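Last revised Sep 20, 2025

# Play food, play dishes and the table they live on

Play food gets handled, chewed, dropped and put back in the bowl unwashed. The notes below cover cleaning, sorting and storage, with a section on marks on white tabletops at the end. They apply to a home set or to the larger quantities kept by playgroups.

## Washing solid pieces

Solid plastic fruit and vegetables with no openings can be washed by hand in warm water with ordinary washing-up liquid. Use a soft cloth on smooth surfaces and an old toothbrush on anything textured, particularly round stems and leaf ends, where grime collects in the join. Rinse under the tap and stand the pieces on a rack. A tea towel underneath holds moisture against the lower side, and a piece left on it overnight is often still damp in the morning.

Do not use the dishwasher unless the maker says so. Thin plastic softens at the temperature of a normal cycle, and painted detail lifts at the edges first.

## Hollow pieces

Check for a pinhole or seam before washing. Squeeze the piece gently next to your cheek; if you feel air, it will take in water. Hollow pieces should be wiped with a damp cloth and never submerged. If water has already got in, squeeze out what you can and leave the piece hole downwards in a warm room for two days. Black specks in the expelled water mean mould inside, and the piece should be thrown away.

Pieces that come apart for pretend cutting need a different approach. Separate the halves, brush round the fastening and let both sides dry before they are joined again. Hook-and-loop pads can be cleared of fluff with a fine-toothed comb. A pad that has started to peel should be taken off completely, the old adhesive removed, and a new pad fitted.

## Bowls and plates

Toy crockery is best treated by its finish. Glossy plates show fine scratches quickly, so keep scouring pads away from them. Printed lettering wears faster than the surface under it: wipe along the print with a cloth and avoid soaking. Rims catch residue on the underside, where a bowl is gripped, and need a separate wipe. 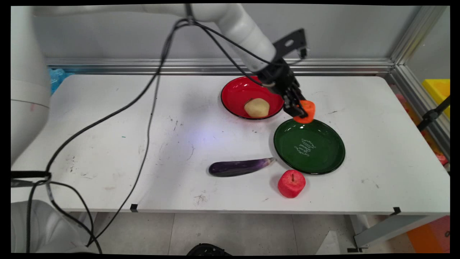
Stack plates only when fully dry. Two damp plates will hold together by suction and are then pulled apart by the rim, which is how most chips start. A sheet of kitchen paper between them is enough for long storage.

## Sorting

Sort by what the pieces are made of, then by size. Colour sorting looks tidy but puts felt, wood and plastic in the same container, and each needs different cleaning. A workable arrangement:

- Washable plastic: open tub with drainage holes
- Hollow plastic: lidded tub, lid left ajar
- Wood: shallow tray, away from radiators
- Felt and fabric: cotton drawstring bag
- Dishes: upright in a rack, largest at the back

Label the tub itself. Lids get swapped.

For a shared collection, keep a written stock sheet. Mahlet Gebreyes's sheet for the Troltitby toy library lists 1,533 items of play food and crockery, held in 44 tubs, and records the last wash beside each tub number. At home, a strip of masking tape with the month written on it does the same job.

## Marks on white tabletops

Grey scuffs on a white top are usually material left behind by whatever was dragged across it, and most will lift. Work in this order and stop when the mark has gone:

1. Damp microfibre cloth, no product.
2. Washing-up liquid, one drop, rubbed in small circles.
3. Bicarbonate of soda mixed to a paste, left for five minutes, wiped off with a wet cloth.
4. Melamine sponge, light pressure, tested first in a corner.

Step four is mildly abrasive and will dull a gloss finish if repeated. Dark marks that remain after it are generally scratches with dirt in them. Clean them out with a toothbrush and leave them.

Rinse the whole top with plain water afterwards. Bicarbonate dries to a white film that is hard to see on a white surface and transfers to anything put down on it.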